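# How to sort and look after a mixed set of markers

In our house the markers live in one drawer, and for a long time I only opened it, took one and closed it again. Then my neighbour Afia Appiah asked me to lend her some for a poster, and of the first ones I tried for her, most were dry. I was a little ashamed. Now I do this work two times in the year, in May and in October, and it takes me an evening with a cup of tea.

## What you need

- a pale table, or a big sheet of white paper to put on a dark one
- scrap paper, not shiny
- an old cloth
- a small bowl of water
- a box or a pencil case for the markers you keep

## Step 1: Take everything out

Empty the whole drawer. Do not test anything yet. First put the markers on the table with a space between them, so you can see the colour of each one. If they stay in a heap, you will pick up the same blue one again and again and forget the one under it.

I like to make a row from the dark colours to the light ones, but the order is not so important. What helps is that you can reach every marker without moving another one. In the beginning the row will be untidy and this is fine. 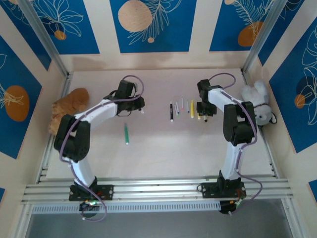
*Markers on the table before sorting, with the green one lying apart.*

Look at the thickness also. A thick yellow and a short yellow are both yellow, but they do different work: with one you fill a big letter, with the other you underline a word. I keep both when they write well.

## Step 2: Check the caps

Press every cap until you hear the small click. If there is no click, look inside. Often there is dried ink or a bit of paper, and you can take it out with a toothpick. A cap with a crack will not keep the air out, so change it for a good cap from a finished marker of the same make. Teltano and Zoserow caps do not fit each other, I have tried.

Be careful with caps of the wrong colour. My daughter Maëlle exchanges them for fun, and then you believe you have a red marker and you have a brown one. Always look at the tip.

## Step 3: Test on scrap paper

Draw a line as long as your hand, then wait 10 seconds and draw a second one beside it. Some markers write the first line nicely and then give almost nothing, and with only one line you would not notice.

Now make three groups:

1. Writes well. Put the cap on and leave it on the right side.
2. Writes weakly. Leave it in the middle.
3. Does not write. Leave it on the left side.

## Step 4: Try to save the weak ones

This is for water-based markers only. Read the text on the side if you are not sure which type you have.

Dip the tip in the water for 2 seconds, not longer. Close the cap and lay the marker flat until the next morning. Then test it again. If the line is still pale, the ink is finished and more water will not help. It only makes the colour run on the paper.

For permanent markers I leave the closed marker with the tip down in a cup for one night. Sometimes the ink comes back, sometimes not.

## Step 5: Clean and put away

Wipe the outside with the cloth, a little wet, especially near the tip where the colours dirty each other. Dry them well before they go in the box.

Store them lying flat. Elspeth Shearer, from my drawing class, keeps hers standing in a jar with the tip up, and she complains about pale lines. I told her to lay them down, and she says that the jar looks nicer – so the jar stays.

## A few more remarks

Keep the box away from the radiator and the window. Write the date of your test on a piece of tape under the lid; on mine is now 14 October 2025. Before you buy new markers, look which colours are really missing. I had four greens and no black for one whole winter.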